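Kettani cloth gripper keeps losing the edge, is recalibrating really the fix?

greasemonk_ill
Started 2019-08-09

We run a Femutden folding cell at the Illside linen site, with a Kettani gripper on each side holding the cloth. Since April the left one has been letting go of the edge partway through the pull. Support says recalibrate the jaws every 500 cycles. I've done that. It's good for a shift and then it's back to its old tricks.

I have a hard time believing a gripper that sits still for most of its life drifts that quickly. Has anyone had lasting luck with this, or is recalibrating just what they tell you so you'll get off the phone?

flatiron
Second one. We did the 500 cycle routine at Predstead for months. All it did was zero the jaws against pads that were already polished smooth. Rub your thumb across yours. If it slides, there's your trouble, and no menu setting will bring it back.

torque_and_tea
Not so quick. Pads are the favourite answer on here and half the people who swap them come back a fortnight later with the same complaint. What's the closing force set to? Cells often go out the door set for towels. Put a thin cotton in there and it creeps, new pads or old.

greasemonk_ill
Closing force is 59 on the left and 59 on the right, whatever that's a unit of. The manual doesn't say. Pads don't feel smooth to me, but I wouldn't swear to it.

flatiron
Same number on both sides and only one side slips. So it isn't the number, is it?

torque_and_tea
The same number on the screen doesn't mean the same squeeze at the jaw. I've put a spring scale on a pair of these that read identical and one was pulling a lot less. Loose screw behind the finger mount. The screen was quite happy.

lintcatcher
We had slipping on one side too, and for us it was the arms being out of level. The cloth was always tugging down toward the lower one. Somebody had shimmed a foot of the stand and never wrote it down. Before you buy anything, lock the cell out, put a level across both wrists, and check the finger mount screws while you're in there.

greasemonk_ill
OK, did most of that. Level was fine. Finger mount screws on the left: 2 of them turned by hand. I've snugged them up with a drop of medium threadlocker and left the force alone. The pads are the old ones for now so I'm only changing one thing.

flatiron
I'll believe it after a week. Ours looked cured every time we touched it, simply from being wiped down while we were in there. Lint on the pads is half the battle.

torque_and_tea
That's fair, for once. Wipe the pads on both sides before you start the clock or you won't know what you've fixed.

greasemonk_ill
Wiped both with a dry cloth. Ran it 5 days on thin cotton only. It dropped the edge once, on a sheet with a torn hem, and I'd have dropped that too. Not calling it solved. Also haven't recalibrated in that time, and the offset hasn't moved, so I'd like a word with whoever came up with 500.

lintcatcher
The 500 is for a new set of fingers bedding in, or so the installer told us. It's not written anywhere I can find, so take that for what it's worth.

flatiron
It's worth about what the manual is. I'd still change the pads.

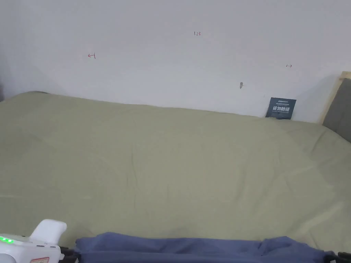 newtothefloor
Should the finger screws be checked before or after changing the pads?

torque_and_tea
Before. Tighten the screws first, run the old pads for a few days, and only fit new ones if the edge still slips.

Recent topics
Femutden cell won't home after power cut
Dry wipe or alcohol on rubber pads?
Kettani jaw offsets, where are they saved?
Predstead: spare finger mounts wanted
Threadlocker on small aluminum parts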